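Maline grasp planner, reviewed by Bendik Solberg

Maline scores grasps from a single depth view and needs no object models. We gave it 44 trials on soft items: thin-legged orange spider toys and a lobed green foam block. It completed 41. Two of the failures were on spiders lying flat with their legs tangled, where the planner chose a leg over the body.
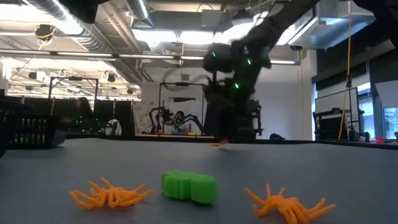

Retuning the contact threshold took 25 minutes and is poorly documented. Planning slows noticeably once objects touch. Recommended for deformable items, with the default threshold changed first.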